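Kerero's little coupe gets its manual back

Well, I owe somebody lunch. I spent most of last winter telling anyone who'd listen that Kerero would never put a clutch pedal back in the Vasham, and as of 11/12/21 it's on the order sheet. Six speeds, no extra charge, and you can have it on the base car instead of paying for the fancy trim first!

If you missed the backstory, the Vasham went automatic-only with the last redesign, and the owners' forums have been grumbling ever since (I did my share under a name I won't share). Thomas Longo, who runs the product side for Kerero over here, told me the gearbox was always meant to fit. The tunnel was drawn for it and the pedal box was drawn for it, and then the money went to the new dashboard. "We had 115 letters in one month," he said. "Paper ones. With stamps."

The engine is the same turbo four as before, and the car drops 88 pounds with the new box. I had it for one morning on the hill road above Acuña and I liked it a lot. The shifter is a bit rubbery going into second, the clutch is lighter than I wanted, and third gear pulls so nicely out of a slow corner that I turned around and did the same stretch again. Twice, if my editor is reading. Tires are still the hard, noisy Predik ones, and I'd swap them the first week.

Only the first 100 cars get the plaid seats and the numbered plate on the glove box. Jolanta Bielecka at my local dealer already has a waiting list taped to her monitor, and she wouldn't let me see how far down it goes. Regular cars start arriving in February.

Colors are white, gray, a dark green and a very loud orange. I'd take the orange, no question.

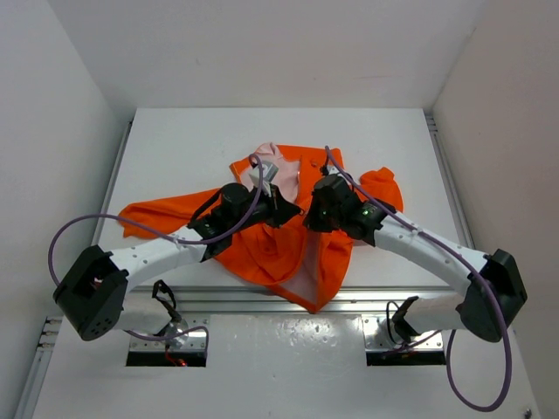
Orange sleeves out to the sides, pale pink showing in the middle.

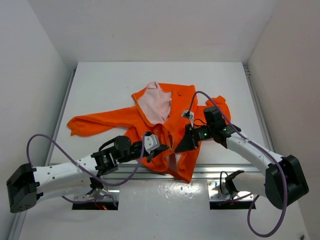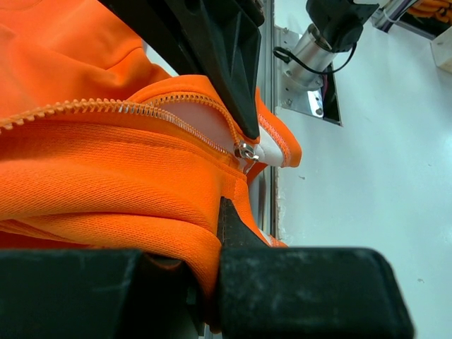 Also this week

Kohei Nakajima's hill climb car is for sale, trailer included, and he says he'll listen to trades. Oluwatosin Tamuno has taken over the Saturday-style breakfast meet on the old mill lot, the one beside the brick building with 1876 over the door. Bring your own coffee, the cart is gone until spring. And if you've driven the new Vasham with the manual, write and tell me what you make of second gear.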